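Filed under: Kitchen Talk, Reader Questions
6 min read

Small Table, Big Lunch: Your Questions Answered

I get a lot of mail about cooking in a tiny space, and plenty of it asks the same things, so I've put my answers together on one page. I cook in a rental with almost no counter, and most of my chopping, rinsing and plating goes on at a plain white table. If your question isn't covered, write to me and I'll get to it (slowly, sorry!).

Do I really need a table if I have a counter?

If your counter is longer than your arm, maybe not! Mine holds the dish rack and that's it. A table lets you walk around your food and put the rinsed stuff at one end and the hot stuff at the other. I bought mine secondhand after we moved to Lasdale and I'd give up the couch before I gave it up.

Why white? Doesn't it show everything?

Oh, it shows everything. Beet juice, turmeric, the ring from a coffee mug. I still love it, because I can see what I've missed when I wipe. Baking soda and a damp rag get most stains out if you catch them the same day. Turmeric needs two tries and some muttering.

Can a toaster oven replace a regular oven?

For two people, pretty much. I went 208 days without turning on the big oven and the only thing I missed was a proper sheet of cookies. Give it breathing room on all sides, and don't park bread bags or paper towels up against it. I also unplug mine when I'm done, which is a habit from my mother and not a bad one.
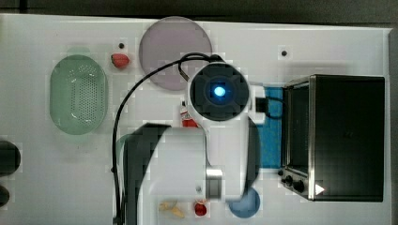
LASDALE, June 9, 2023

What should stay out on the table, and what should get put away?

My rule is that if I'll touch it in the next half hour, it stays. The green colander lives out all summer because there's always fruit to rinse, and a strawberry or two always rolls off on its own. Plates come out before I start cooking, a big one for whatever needs chopping and a round blue one for eating off. Small bottles I try to keep together, and I fail at that daily.

Is it okay to leave a cloth by the toaster oven?

By it when it's off and cool, sure, that's how I wipe up crumbs. Once it's on, move the cloth. I keep a blue one just for the table so it doesn't get mixed up with the floor rags (ask me how I learned that). Definitely don't leave one tucked under the oven while it's heating.

Do your colorful plates go in the toaster oven?

No! Please don't. Unless the bottom of the plate says it's oven safe, use the little metal tray. I lost a favorite dish that way and the smell hung around for a week.

What's your fastest lunch?

Toast with cheese, sliced tomato on top, back in for three minutes, fruit on the side. If there's corn left from dinner, I cut it off the cob and throw that on too. It sounds odd and it's great.

How do you wash strawberries so they don't go mushy?

Leave the green tops on, rinse quickly in the colander, shake, and spread them on a towel. I only wash what we're going to eat. The rest goes back in the fridge dry.

Where do you shop for kitchen things?

Thrift stores first, always. After that, Truver on the main street has a good basement section with odd plates sold one at a time. I've got 442 saved recipes and still cook from the same dozen, so I try not to buy any gadget that only does one job.

Will you do a page on storage?

Yes, I'm working on it! Shelves, hooks, and what to do about lids.

We use cookies to remember your preferences. Accept | Manage settings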